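Filed under: Help > Orders & Returns

Do you ship outside Brarkville?
Yes. Orders over $178 ship free. 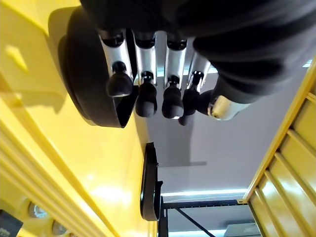 How long does delivery take?
Allow 2 business days in town and up to 10 elsewhere. November orders can run later.

Can I change my order?
Email us before it ships. Once a label is printed we can't edit the address.

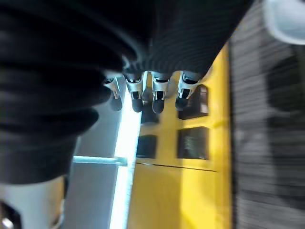
How do I return something?
Send it back unopened with the packing slip. Refunds go to the card you used.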